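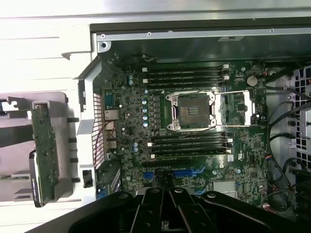
What happens to an office workstation when the office is done with it?

In Maddocks, it goes to a former shoe store on Tokel Street, where it gets its lid taken off and its value reconsidered.

The Tokel Street Repair Room opened its doors in May with 42 retired workstations, all of them handed over by Sirisov, the drafting firm across the river, which had replaced them with something smaller and quieter. The old ones are neither. Moving them in took most of a morning and one borrowed hand truck, and the floor by the entrance still has the marks.

The job now is to strip each machine back to its board, see what is worth keeping, and build it up again for people who need a computer and don't mind that it weighs as much as a Thanksgiving turkey. On the bench that means a big green motherboard still screwed into its chassis, the processor socket bare and its metal load plate standing open, with four memory slots on one side of the socket and four on the other. There is no memory in any of them. For anyone who last looked inside a computer when it was beige, eight slots is a lot of slots.

"People see that and ask where the computer went," said Eleri Samuel, who runs the room and used to sell boots in the same building. "I tell them it's in the envelope. The envelope is labeled. Please stop moving the envelope."

The envelopes are a sore point. Processors and memory come out first and are supposed to be stored by machine number in a filing cabinet, top drawer. During the first week a well-meaning visitor tidied them by size. Samuel spent two evenings putting things back and has since bought a lock.

The open socket gets the most respect. Its contact pins are fine enough that a sleeve can bend them, and a bent pin can turn a usable board into a wall decoration. The room already has one of those, hung by the restroom. House rules ask for rolled cuffs, no coffee within reach, and no blowing on anything, however dusty it looks. The plastic socket covers that would make all of this less nerve-racking are on order from Biltik, a parts dealer, and have been on order for a while.

Coin-cell batteries are tested and mostly replaced. An old one makes a computer forget what year it is, a complaint Samuel says she has some sympathy with.

So far six workstations have been finished. One went to the Maddocks library, where it scans old yearbooks, and another to a high school senior who reportedly asked whether it came in a lighter color. The other four are on a shelf by the window with their covers back on, waiting for keyboards. The room has plenty of mice and, for reasons lost to history, over 176 power cords.

The cords are free to anyone who wants them. Samuel would like that printed clearly.

Finished machines will be given out by application, with forms at the front counter and at the library. Applicants are asked to say what they plan to use the computer for, and "email" is considered a perfectly good answer. The repair bench is open to visitors in the evenings until 8 p.m. Parking is behind the building, next to the sign that still says SHOES.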